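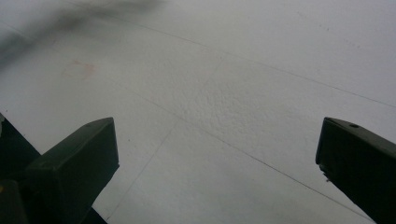

A cor clara de uma superfície basta para dizer que ela está limpa? A cor só informa sobre a sujidade que contrasta com ela; gordura, resíduo de detergente e pó claro passam despercebidos a quem olha de pé e com pressa.

4.2 Superfícies claras e o critério "limpo à vista"

A literatura sobre arrumação doméstica trata o branco como aliado de quem limpa. O argumento é conhecido: no branco tudo se vê. Temos dúvidas. Na Figura 3, a superfície quase branca é lisa na maior parte, mas tem juntas ténues e uma zona de textura visível, e o tom varia de um cinzento mais frio a um mais quente. Um avaliador apressado pode tomar essa variação por mancha, ou tomar uma mancha por variação. Não conhecemos protocolo que separe bem os dois casos.

Figura 3. Superfície clara com juntas pouco marcadas, em vista oblíqua.

O inquérito de Haugen e Magalhães reuniu 216 respostas sobre a frequência de limpeza de painéis, tampos e portas de armário. É um número razoável, mas as respostas são declaradas, e as pessoas declaram limpar mais do que limpam. Os autores reconhecem o problema numa nota e seguem adiante como se estivesse resolvido - não está. Das 8 perguntas do questionário, só duas distinguem a superfície das juntas, que é onde esperaríamos encontrar a diferença.

Também nos parece fraca a escala Kumsa, adotada por Lindqvist. A escala pede uma nota única por superfície e supõe luz uniforme. Nas cozinhas que visitámos a luz vinha quase sempre de um só lado, e dois avaliadores colocados em pontos opostos discordavam com frequência. Lundgren atribui a discordância à falta de treino. Preferimos registar a posição do avaliador antes de aceitar essa explicação.

Nas secções seguintes, a nota visual é mantida apenas como medida secundária, e as juntas são avaliadas à parte, com pano branco e passagem única.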